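Noltby Bench Notes | Log | Parts | Jigs | Contact

Search the notebook Go

December, tower teardown, unit 29

Shivam Chauhan, second bench. Start 9:40 a.m.
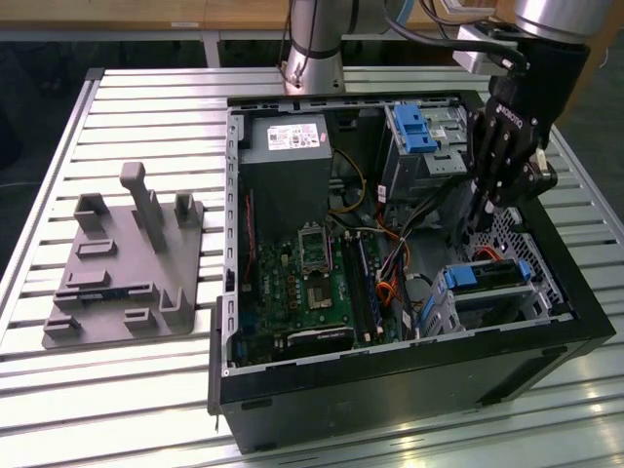 Unit 29 on its side, panel off, socket open.

Purpose of the session: write down a repeatable strip order for this case type so that Nayeli Yupanqui can work from the sheet without me next to her. The Mullix lot is 36 towers, all ordered under the same case code. Whether they are the same inside is a separate matter. The last lot was not.

Position. Tower flat on the slotted aluminum table, open side up, front bezel to the right. I tried bezel left on unit 2 and went back. With the bezel to the right the drive cage and the lower bay are both at the right-hand end, and the power supply is at upper left with its spec label readable from above. All positions below assume this orientation. If you turn the case, turn the sheet.

Condition on opening. Side panel came off with two thumbscrews, the rear one overtightened. Memory slots to the right of the CPU socket, running vertically. Expansion card along the lower edge of the board. Red cable down the left near the case wall. Yellow, orange and black power wires loop through the middle, next to the memory slots, and this bundle is the main nuisance of the whole job. It gets in the way of the memory slots and hides the end of the board connector.

Socket. Empty, retention bracket up. Lot sheet says processors were pulled at Quintero before shipping, so this matches. Leave the bracket up for the pin check, then lower it and fit a cap before anything else is moved over the board. On unit 2 I left it up through the drive removal and dropped a screw within an inch of the pins. Caps are in the small bin marked Mullex, which is a spelling error on our part and has now been on the bin long enough that the parts list uses it too. Search both spellings.

Pin check on 29: loupe, side light, two passes at right angles. No bent pins found. Some dust at one corner, removed with the bulb blower. No canned air on open sockets, please.

Strip order as run today:

1. Photograph or sketch the cable routing. Do it even if the last unit was identical.
2. Pin check, bracket down, cap on.
3. Release the data cables at the drives. The red SATA lead by the lower bay is short and has no slack to speak of. Pull on the connector body.
4. Release drive power.
5. Upper drive cage. Two blue latches on top. Press both, keep them pressed, and lift evenly. If only one goes down the cage tilts and binds against the chassis.
6. Lower bay. The blue tab on the drive goes first, then the drive comes out. There is another blue latch low on the left of the lower bay. It is easily missed and I missed it.
7. Free the power bundle from the middle of the case and lay it over the left wall.
8. Expansion card. Bracket screw, then the slot retainer, then straight out of the slot.
9. Power supply. Four screws at the rear. Support it by hand for the last one.
10. Board last.

Steps 5 and 6 were the other way around in the first draft. Changed after today. Taking the cage first gives enough room to get two fingers on the tab in the lower bay without scraping a knuckle on the perforated grille.

Latches. The blue plastic is the weak part. Nayeli broke one on unit 14 by using a flat screwdriver as a lever, and I broke one on unit 17 with nothing but my thumb, so I am not going to write a rule about screwdrivers. Cold plastic may be a factor. The towers come up from the unheated store and were opened within half an hour of arrival. From the next batch on, let them stand on the rack overnight and note whether breakage changes. Broken latches go in an envelope with the unit number. Do not throw them out, I want to see where they fail.

Fixture plate. The gray printed plate stays to the left of the tower. Four U-shaped holders, raised blocks, the slots, and the tall post with the crossbar. Things I would change at the next print:

- Holders want a wider mouth. Cables go in but need a tug to come out.
- Low ridges are fine. Leave them alone.
- Crossbar on the post could be longer. A heavy bundle slides off one end if hung carelessly.
- Add a raised arrow for which way the plate faces. I set it down reversed once already.

File is in the Jigs folder, current revision only. Older revisions have the post in a different place and should not be printed.

Labels. Copy the power supply label by hand into the unit sheet, rating and part number, before step 9. The barcodes are not worth scanning, our reader returns the maker's internal code and nothing in the stock system matches it. The cage has a small white label on its side too. Copy whatever is on it. I have not established what it refers to.

Time. Unit 2 took 100 minutes including the dropped screw. No time recorded for 29 as I was stopping to write. Nayeli to time the next one from the sheet and to mark any step where she had to stop and look for something.

Open items

- More socket caps. The bin will not last the lot.
- Ask Quintero if the memory was pulled at the same time as the processors. The lot sheet does not say, and the stock line is blank.
- Second loupe.
- Decide where drives go between removal and wipe. Currently the shelf by the door, which is too close to the outgoing pile.
- Thumbscrews: keep or scrap? I am keeping them until told otherwise.

NY, added 4:15 p.m.: Read through the sheet. Step 7 should say which side of the left wall the bundle hangs. If it hangs outside, it catches on the fixture plate. I would also move the label copy into the numbered list, otherwise I will forget it.

SC: Agreed on both. Bundle inside the wall. Label copy becomes step 9, power supply 10, board 11. Will reissue the sheet before the next unit.

2 comments | Share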